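Plorville Shared Kitchen — User Guide
Section 4: Setting up the label printer and dating your food

Last updated: 22 July 2023

Print this page | E-mail this page

The Flanuvon printer lives on the shelf beside the walk-in cooler. The box says it is ready to use in two minutes. Allow 10, and more if the last person left the roll in backwards.

4.1 Loading the roll

1. Switch the printer off at the wall. The button on the front only puts it to sleep.
2. Slide both catches back and lift the lid.
3. Drop the roll in with the labels facing up and the loose end toward you. The drawing inside the lid shows it the other way around. The drawing is wrong.
4. Pull out one label's length, close the lid and press until both catches click.
5. Switch on and hold FEED until a blank label comes out.

Note: A full roll is 245 labels, according to the packet. Siham Alaoui counted one and got fewer, so start a new roll before a big prep day.

4.2 Setting the clock

1. Press MENU, then choose DATE.
2. Enter the day first, then the month.
3. Press OK twice. Once looks like it has saved, but it hasn't.
4. Print a test label and compare it with your phone.

Caution: The clock resets whenever the power goes out. A wrong date in neat print is worse than no date, as people believe it. Check it at the start of every shift.

4.3 What to put on the label

Every opened or prepared item needs the name of the food, the day it was opened, the use-by day and your initials. "Fresh" is not a date. Neither is "Tuesday".

The printer has a preset for each kind of food and will happily suggest a use-by day. I would not lean on it. The preset for cut greens came from the maker and knows nothing about our cooler, which runs warm near the door. Use the chart Khadija Slaoui taped up, and if the packet gives a shorter time, go with the packet.

Sliced cheese and washed lettuce get separate labels even when they are going into the same sandwich.

4.4 If it won't print

— Red light, steady: the lid is not shut. Press harder on the left catch.
— Red light, flashing: the roll is finished or jammed.
— Code 17: the manual says to clean the print head with a dry cloth. This has worked for me once. Turning it off at the wall works more often.
— Faint print: wrong labels. The Rumano ones are cheaper and fade in the cold, whatever colour the box claims they stay.

If none of that helps, write the label by hand with the marker on the string, and leave a note for Kojo Darko in the book.

Contact: Plorville Shared Kitchen office, extension 153 | © 2023 Plorville Shared Kitchen | Back to top

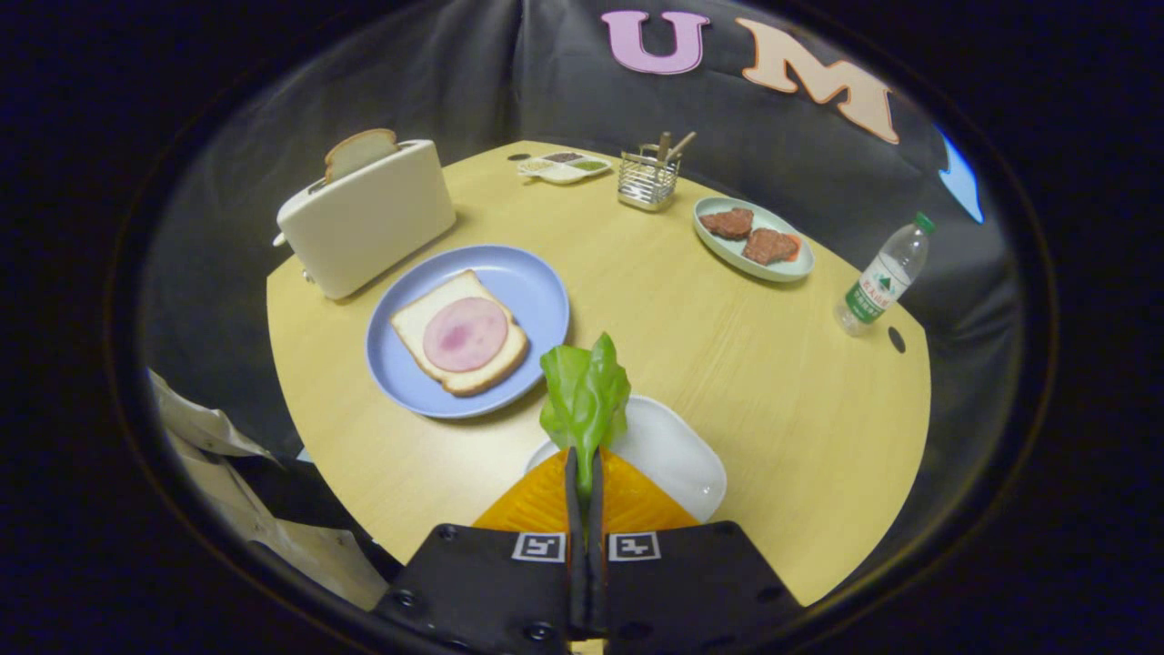
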